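TRORSIDE DISTRICT LIBRARY BOARD
MINUTES OF THE REGULAR MEETING
January 26, 2023

Call to Order
The Chair called the meeting to order in the Sterkavard Branch meeting room. A quorum was present.

Approval of Minutes
The minutes of the previous regular meeting were approved as circulated, with one correction. Under Branch Hours, "evening" is to read "early evening."

Circulation and Membership
The Director presented the quarterly report. New cards issued came to 212, most of them at the Sterkavard Branch. Large print lending is up on the same quarter last year. A member asked whether renewals made by telephone are included in the lending total. The Director confirmed that they are and will note this in future reports.

Late Fees
The Board resumed discussion of late fees on children's materials, tabled at the last meeting. Staff reported 137 accounts blocked for unpaid fees on children's items alone. Several members favored ending the fees outright. One member asked that charges for lost items be kept. It was moved and seconded that late fees on children's materials end on the first day of May and that replacement charges remain in force. Motion carried, 3 opposed.

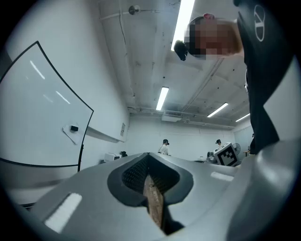
Wooden piece held in a gray gripper.

Roof and Gutters, Asamoah Branch
The Director reported that water has again entered the Asamoah Branch above the periodicals shelves. The bound newspapers have been moved to the upper floor and will stay there until repairs are complete. Mallix Roofing has inspected the flashing and recommends replacement along the north wall. The Board authorized repairs in an amount not to exceed $2000, to be paid from the building reserve. Any further work is to come back to the Board with a written quote.

Meeting Room Policy
The draft policy was read for the first time. Members discussed the proposed limit on repeat bookings and the wording of the section on food and drink. Staff were directed to clarify whether tutoring for pay counts as commercial use. Second reading will be held at the next regular meeting.

Correspondence
A letter was received requesting additional bicycle parking at the Sterkavard Branch. Referred to the Director for reply.

Public Comment
A resident spoke in favor of the change to late fees and asked that notices be posted at all branches before it takes effect.

Adjournment
There being no further business, the meeting was adjourned.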